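About Stutudo

Stutudo is a small language school in Notlow. We teach evening and daytime classes to adults who need a language for work, for family or for a move. The school started with one Spanish class in a rented room over the Serkoter print shop. We now run six languages and have nearly 300 students a term.

Our groups are small. Most classes meet twice a week, and the level is set by a short talk with a teacher before you sign up -- there is no written entry test. If a class turns out to be too easy or too hard, you can switch during the first two weeks at no charge.
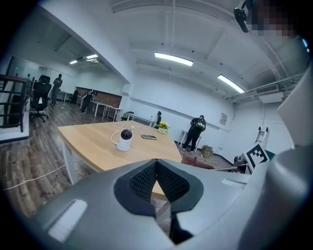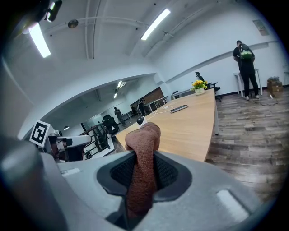
Classes run in the morning and again from 6 p.m. The Thursday conversation hour is open to anyone enrolled, at any level, and you do not have to book. Teachers write most of their own handouts. For grammar we use printed workbooks, and the price of the workbook is included in the course fee.

We also keep a lending library of 3000 books, films and magazines. Students can borrow four items at a time. A good part of the collection came from the old Tekin bookstore when it closed, so the shelves are strong in crime novels and cookbooks and a little thin on anything recent.

Companies can ask for lessons at their own site. We plan those around shifts, and the shortest course is ten weeks.

The office is open on weekdays until 7 p.m. New terms begin in September, January and April. July is for intensive courses only.

Comments

marshroad: Is there parking in the evening? The street is full by six.

Stutudo office: Yes, behind the building. Enter from the side street.

bet_k: Took Italian 2 last spring. Good teacher, lots of speaking. Would like a Saturday group.

oldgreenbike: do you still lend the cassettes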